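Speaker notes - Open day at the Vokance kitchen lab
Talk for the Lolport community tech evening, 14 minutes plus questions
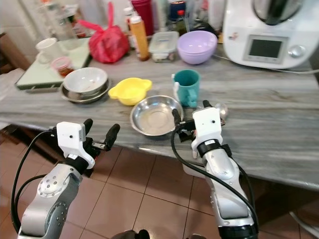

Opening. Thank the hosts. Say who I am: Razia Bajwa, I teach food technology and I run the evening class on kitchen equipment. I am not an engineer. I went to the Vokance open day in July because two of my students asked me whether they were wasting their time learning prep work.

Ask the room: who has seen a robot arm working, in person? Wait for hands. Most people will have seen a video and that's fine.

The visit. Vokance rents the ground floor of the old Hjaltadóttir building. They let visitors in by small groups, shoes covered, phones allowed. Senad Petkov ran our session. He gave a short safety talk, showed us the stop button, and then mostly let us watch.

The setup. Two arms, each with a two-fingered gripper, working at an ordinary kitchen counter. Talk about the counter for a minute. I expected a bare table with one block on it. They had bowls in steel and in plastic, a mug, a cutting board or tray, jars, a squeeze bottle, a multi-cooker at the back with its cord running along behind everything. It looked like my counter at home before dinner. Senad said they keep it that way on purpose.

The task. Pick up one bowl and set it down in another spot. Say this slowly, people will think they missed something. That was the whole job for the first part of the session.

Why a bowl is hard, in Senad's words as I wrote them down:
Shiny steel reflects the lights, and the cameras have trouble with the edge.
The rim is thin, so the fingers have to arrive at the right height.
A shallow bowl tips if you lift it from one side.

What I saw. The arms are slow. They stop, then move a little, then stop. Twice a bowl was set down harder than I would like. One attempt was called off and started over. Nothing broke while our group was there.

Numbers. The lab's target is 2000 recorded attempts for each task before they move on. They had 3 tasks finished. Pause here. Somebody usually asks who does the recording. It is people, in shifts, and they reset the counter by hand every time.

The software is called Irov. I can't explain how it works, so don't try. Send those questions to Senad, his contact is on the handout.

Back to my students. I told them to keep practicing. A person learning prep can find the right bowl in a crowded cupboard on the first day. The questions I would ask a company selling one of these are about cleaning, grease on the fingers, and who is allowed to stand next to it. I asked all of them. The answer on cleaning was that they wipe the grippers down between sessions and are still working on a washable cover.

If short on time, skip the numbers and go to the students.

Questions. Repeat each one into the microphone. Handouts are on the chair by the door - ask people to take one per household.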